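Brincombe Amateur Radio Group
Members' Help Log, ticket 233
Subject: Terrible noise on receive, 2 metres fine, HF hopeless
Opened by: Annunziata Sala
Status: Open

1. What's happening
Hello all, and sorry in advance for the essay! Since I put the Gorarer tuner in line I've had a buzz on 40 metres that sits at S9 most of the evening and swamps everything except the very strongest stations (I did manage a lovely chat with a chap in Grellitz, but he was running a beam and I suspect he did all the work). The aerial is the same doublet I've had up since January, fed with 52 feet of ladder line.

2. What I've tried so far
Switched off the broadband router, the telly and the landing light, one after another. No change at all. Ran the radio from the battery with the mains off at the board, and the buzz dropped by 2 S-points, so at least part of it is coming from my own house, which I was rather cross about. Took the tuner out altogether and it was just the same, so I owe the Gorarer an apology.

3. Reply from the help desk, July 13, 2024
Thank you, Annunziata, that's a really useful set of tests and you've saved us a lot of to-ing and fro-ing. Could you please unplug the Yüksel power supply at the wall, even when you're on battery, and wind nine turns of the coax through a clip-on ferrite close to the radio? Do have another listen at the same time of evening if you can.

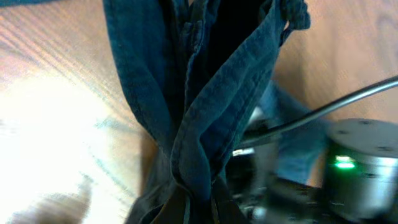
4. Still to do
Annunziata to try the ferrite and post her readings before and after. We'll bring the loop round for a sniff about the garden if the buzz is still there, and the kettle had better be on!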